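Notebook, 12/21/21
Tube transfer, two-handed grippers
Written up by Anca Tănase

Picked up the relabeling question from the Trinia notes. We want to know whether a policy trained on demonstrations from hand-held grippers does better when the handover between hands is marked as its own phase, or when the whole transfer goes in as one long segment. The present set has 1803 demonstrations. I went through the recordings with both versions of the labels open.

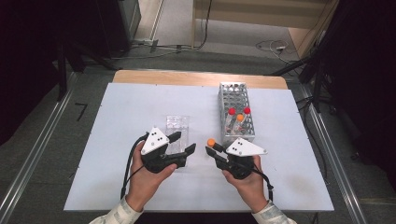 Murance Lab, Bimanual Manipulation Group

The head view is good for deciding which hand has the tube. With the two sets of jaws facing each other and a tube lying between them, I can usually settle the start of a handover within 5 video frames. The end is harder. The giving hand opens slowly and the two labelers disagree on when it has let go. Dương marks first movement of the jaws, I mark first visible gap. We agreed to use the visible gap and redo the older ones.

For release I now go by the gripper views. The pads and the upper part of the tube are close up, and the printing is a handy reference for slip: if the letters move against the edge of the pad, the tube has turned or slid.
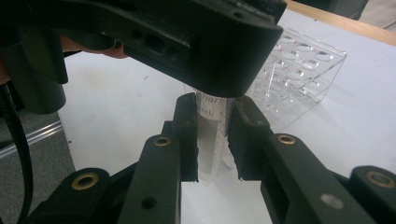 Slip matters more than I had assumed. A tube that has turned a little in the pads still goes into a rack, but the policy seems to treat the turned pose as a different grasp and hesitates over the hole. I added a slip flag to the label sheet – yes, no, can't tell. "Can't tell" is allowed and should be used.

Balls are in the same set and should stay in it. They have no long axis, so there is no orientation to lose at handover, and they give us something to compare the tubes with. Keep them under a separate task name so the totals don't get mixed.

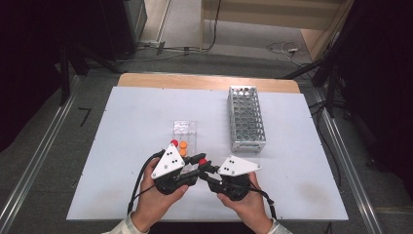 Training runs so far: 2 with the handover phase, 2 without, same seeds. With the phase label the policy waits for the second hand before opening. Without it, it opened early in 7 trials, all of them tubes. Too few runs to write up yet. Girkholm asked for a plot and I said after the next batch.

Wire rack versus clear rack: no difference I would trust. Glare on the metal top plate washes out the far holes in some gripper views, so the labels for the target hole there are guesses. Mark them as such.
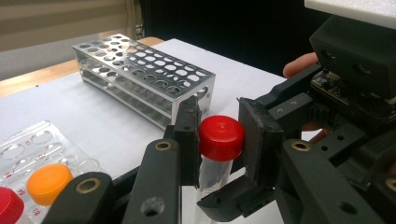 Capped tubes are held at the cap in some demonstrations and lower down the body in others. Grasp height is not in the labels at all. Add a column, cap or body, before the next training run, and check whether the early openings go with one or the other.

To do:
Redo release times in the older labels (Dương)
Grasp height column (me)
Rerun both conditions with new seeds
Plot for Girkholm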